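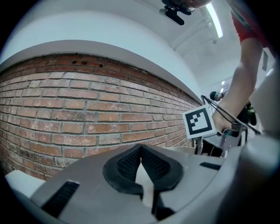 Two black finger pads, close up.

2025-06-02

We got back from Rarkthorpe late last night and I am writing this while the washing is on. It was a long weekend, two nights, and we went by train because the car is still waiting for a new clutch.

The train to Trodisard takes most of the morning. From there you change to the number 18 bus, which goes along the coast and stops at every farm gate. I had a seat on the sea side and read very little of my book.

Our room was above the Rewi, a small café by the harbour wall. It was clean and the bed was good. The window looked over the car park, but you could see a bit of water if you leaned. Breakfast was extra and worth paying for.

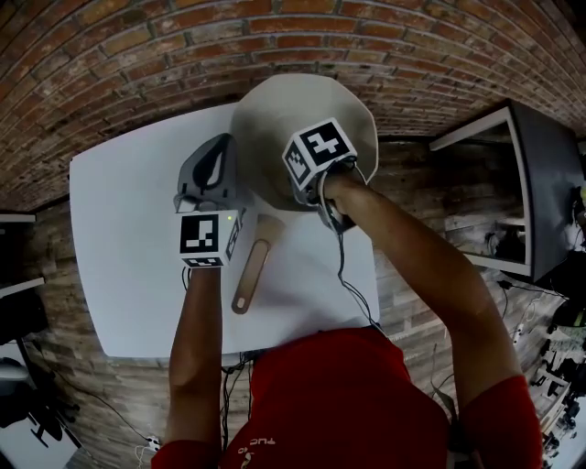 On Saturday we walked up to the old signal tower. The sign at the bottom says 559 steps and I didn't check. There is a bench about halfway, and we used it both ways. The wind at the top was strong enough that we ate our sandwiches crouched behind the wall.

Sunday was wet, so we took the ferry over to Multero and back for something to do. More than 1,000 people live there in summer, according to the man selling tickets, and in December the boat only goes twice a week. We had soup, bought a tea towel and caught the three o'clock crossing.

I would go again, but for three nights next time. The last bus back on a Sunday leaves at ten past five.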